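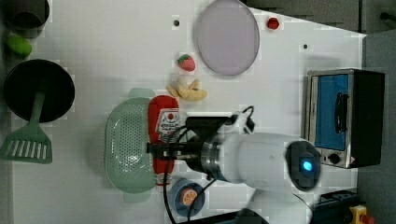

Tomato ketchup keeps well because it is sour, sweet and salty all at once. Most households have a bottle on the go and few think about it until it runs out. For the small firms that make it, though, the past few years have been busy ones, and the argument over what should go in the bottle is as lively as it has ever been.

Solta started in a rented unit behind a bakery and now sells through 67 farm shops and delicatessens. Its ketchup has six ingredients: tomatoes, onions, cider vinegar, sugar, salt and allspice. The tomatoes are cooked down for four hours in open pans, put through a sieve and cooked again with the vinegar. A batch fills 200 bottles. In a good week the kitchen manages four batches, and in September, when the local crop comes in all at once, it runs late into the evening and the phone goes unanswered.

The difficulty is thickness. A home cook who boils tomatoes and vinegar for an hour will usually end up with something loose that leaves a ring of pink water on the plate. Large makers begin with tomato paste, which has already lost most of its water, and they control the texture closely. Small ones have to get there by slow cooking, and slow cooking costs money. Solta gave up on gas last year and moved to electric pans, which catch less on the bottom.

Clemix went the other way. It buys paste in drums from Italy and makes no secret of it, on the grounds that field tomatoes picked ripe and processed the same day taste better than anything grown under glass in a poor summer. Its ketchup is smoother and a deeper red, with clove at the front and very little onion. At our tasting it came second overall, and first among those who had it with chips.

The bottle matters too. Glass is what people say they want, but squeezy bottles sell faster wherever both are on the shelf. Glass is heavy to post and needs a wide neck if the sauce is thick. Jasińska, a family firm that also makes horseradish and beetroot relish, tried both for a year and kept count: 851 cases in plastic against 214 in glass. It still fills glass at Christmas. The recipe is the same in either, with a little mustard seed ground very fine, and it is the one to have with sausages.

Arkari is the odd one out, a shop with a small kitchen at the back. It makes a banana ketchup in the Filipino style, a tomato one with tamarind, and a mushroom ketchup that is thin, brown and close to what English cooks meant by the word two centuries ago. Before tomatoes took over, ketchup could be made from walnuts, oysters or anchovies, and it was used by the spoonful in gravies and pies. The mushroom version is worth a try in a beef stew. It does nothing for chips.

If you want to make your own, use the ripest plum tomatoes you can find and a wide pan. Cook the tomatoes and onion until soft, push them through a fine sieve – a colander will let the seeds by – and only then add the vinegar and sugar. Tie whole spices in a bit of muslin and take them out before bottling. Keep it in the fridge and eat it within a month.

As for where the bottle lives once opened, the four makers were split. Solta and Jasińska say the fridge, and print it on the label. Clemix says a cool cupboard is fine for a few weeks. Arkari says it depends which one you bought.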